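Widora pocket radio: a review after one month of use

I bought this radio in September, when there was again much talk in our town about the banks. Two branches had closed in the same summer, and the cash machine near the station was out of money on several evenings. The savers' group in Trondberg, where I have lived for many years, was planning a march for the right to pay in cash, and their advice sheet said that every household should have a radio which works without the mains. I do not go to many marches. But I thought the advice was sensible, so I ordered one.

The Widora is a small radio with a crank on the side, a solar strip on the top and a battery inside. It receives FM and medium wave. It has also a lamp and a socket for charging a telephone. I paid a little more than I wanted, and the shop, Borkowska, delivered it in 4 days.

I will begin with the sound, as this is what I use it for. Voices are very clear. I followed a long evening debate on the cash law from the beginning to the end, and I understood each speaker, also those who shouted. Music is thin and I would not buy this radio for music. The loudspeaker makes a small buzz when the volume is above three quarters, but in a kitchen you do not need so much.

The reception on FM is good. On medium wave it depends on the hour. After ten in the evening I get foreign stations, and it was interesting to hear how the same protest was reported in two other countries. One station spoke of a crowd of 200 people and another one said it was a few pensioners. With the newspaper only, I would have known one version. 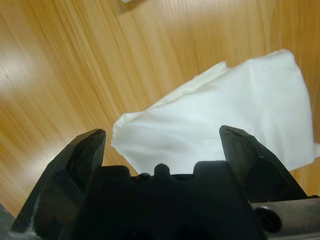 The kitchen table, where I do most of my listening.

Now the crank. The instructions promise 30 minutes of radio for each minute of turning. I have tried it on four evenings and the best result was almost 20, with the volume low. The crank is also short, and my hand became tired quickly. I consider it as a help for an emergency and I charge the battery by cable in the normal way. A full battery lasts me the whole week if I listen only to the news in the morning and in the evening.

The solar strip is weak. I left the radio on the window sill for a full sunny day and it gave me less than one hour of listening. In winter I do not expect anything from it.

Charging a telephone is possible, but slow. I stopped when my telephone had gained a few per cent, and the radio was then half empty. If your worry is that the card payments and the network stop at the same time, a separate power bank is a better purchase.

Before this one I had the Stunamis, which is cheaper and heavier. Its tuning knob is larger and I liked that more, because the Widora's wheel jumps over a weak station very easily. On the other hand, the Stunamis lost its aerial after one winter, and I could not get a new one. Borkowska sells spare aerials for the Widora, and I have asked them also about the battery. They answered politely that it can be changed, but you must send the radio to them.

The printed manual is in very small letters. There is a larger version on the shop's page, and I recommend to print it while you have still electricity.

Would I buy it again? Yes, for the voices and for the spare parts, at the price I paid. If it was 100 more, I would say no and look for a used one at the market. I give it four stars of five. I have taken one star away for the crank, and I would like to see an honest number in the instructions.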